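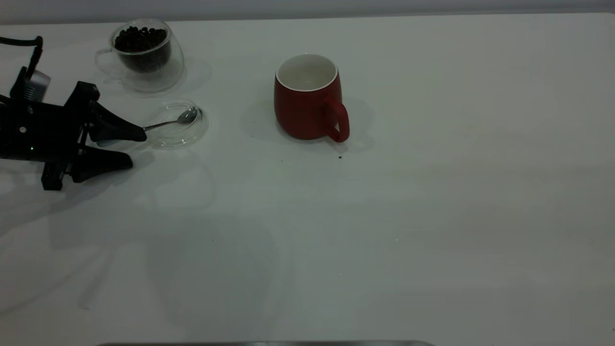
Why does the rye starter smell like nail polish remover by morning? Too long between feeds and too warm on the shelf over the oven, so it runs out of food overnight.

2019-01-15, test bakery notebook

Moved the rye starter off the oven shelf last night, now on the lower rack by the back door. Fed at 1:5:5 instead of the usual 1:2:2. Smell at 6 this morning: sour apple, a bit of yogurt, no solvent. Domed on top, not collapsed. So far so good but it's one night.

Wheat starter left alone, same feeds as last week. Don't touch both at once or we won't know what did what.

Dough A (the Clovau loaf, 60 percent rye). Flour was the new Nowakowski sacks, coarser than the old lot, feels like wet sand for the first ten minutes. Drank more water than I planned. Started with the amount on the card, went back twice with the jug. Final batch weight 2660 g, which is over the card but the card was written for the old flour. Need to rewrite the card. I keep saying this.

Mixed slow only. Tried second speed last time in October and it went to glue. Leave it slow.

Bulk: stopped when the surface started to crack open in little pinholes, didn't go by the clock. Paste, not dough, so forget about windowpane or any of that. Wet hands, wet scraper, into the tins, smooth the top with the back of the hand. Scaled at 800 g for the small tins. Leftover went in the odd tin with the dent.

Baked hot for the first part then down. Crust good, darker at the back left of the oven as always. Rotate earlier!!

Not cutting until tomorrow. Please nobody cut it. Last batch got sliced at lunch and was gummy and then there was a whole discussion about underbaking when it just needed to sit.

Dough B (plain wheat, Trorow recipe). Boring, fine. Slightly overproofed, the poke dent didn't come back at all. Room was warmer than I thought, door was shut all morning. Flat-ish but the crumb is even and it tastes ok toasted. Would not send it out.

Salt: went in late on B. Forgot, then remembered with the mixer already running. Worked in fine but the dough tore a bit. Put the salt next to the flour when weighing, every time.

Caraway question. Idance want it in the Clovau loaf, whole seeds, toasted. I think ground is better, you get it all the way through and no seeds stuck in teeth. Do one tin of each next bake and let them choose. Toast lightly, the last lot went bitter. Also they asked for a seedless one for kids, so that's three versions of the same bread, hm.

Proofing cloths need washing, the gray one smells musty. Liners for the small tins are nearly out, order more before the weekend bake. Thermomter in the fridge reads 5 degrees, the one on the door says colder, I trust the inside one.

To do
- rewrite card for A with the extra water
- second night on the lower rack, same feed, write down smell AND height this time
- put tape on the jar at the start level, the marker line washed off
- slice A tomorrow, first thing, check the middle and the bottom corners
- try B with less starter, or the same starter and colder water, not both
- ask Nowakowski if the coarse grind is permanant or just this lot

Stopping here, oven is off, jar is fed, lid resting loose on top.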